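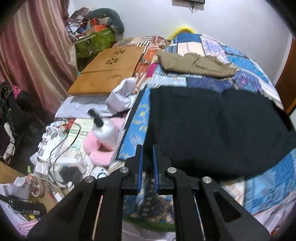
Visit report: home data collection in Lokcombe, 2020-12-16

Pantelis Balaskas and I went to Lokcombe to see how Guvia gathers folding and tidying examples for its learning system. Our own group at Meredith has only worked with towels on a lab table, and we wanted to see how the work goes in an ordinary bedroom. Nghĩa Ninh runs the sessions there and let us stay for most of the day.

How a session runs

The person collecting holds a gripper in one hand and does the job with it, slowly, the way they would want a robot to do it. The camera sits on the gripper, so each recording shows the fingers and whatever they are reaching for. One recording is called a take. A take starts with the gripper open over the bed and ends when the garment has been let go and the fingers are clear of it.

Nghĩa doesn't tidy the room first. The patchwork bedspread stays on, and so do the tray table, the neck pillow and the small things along the side of the bed. The clothes in use that day included a black garment and a khaki one with a flap pocket. Dark clothes are harder, she said. The folds don't show up well, and people tend to pinch two layers when they meant to take one.

The site had 213 takes on file when we arrived and a target of 303 for this room. We watched 13 before lunch. Two were thrown out, one for moving too fast and one for a hand passing in front of the lens.

Trying it ourselves

Pantelis went first and did better than I did. The blue finger pads hold cloth well, but you have to come in low and flat to get under a fold. My first few tries only pushed the garment across the bed. Nghĩa kept those. Failed grasps are marked as failed and stored with the rest, and Guvia wants more of them than it has now.

The hardest part was going slowly. After a while your wrist gets tired and you start to hurry - the session notes ask for a break after up to 112 minutes, which I thought was too long. I would have stopped sooner.

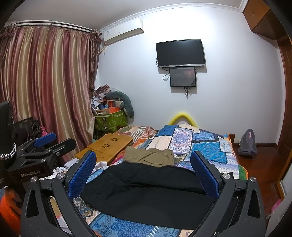
Black garment between the finger pads, with the khaki one behind it.

Labeling

Takes are labeled the same evening in a tool called Pritico. The labeler marks the moment of contact, the moment of release and the name of the garment, and adds a short sentence saying what was done. Nghĩa does her own labels where she can. She had a long list of sentences from September that said only "fold pants" and has been rewriting them one by one.

For our group

We should record on a bed as well as the table, and keep the bedding on it. Pantelis will write up the rules for starting and ending a take so ours match theirs. I still need to ask Nghĩa how they split the takes between training and testing when they all come from one room. We ran out of time for that, and she has offered a call next week.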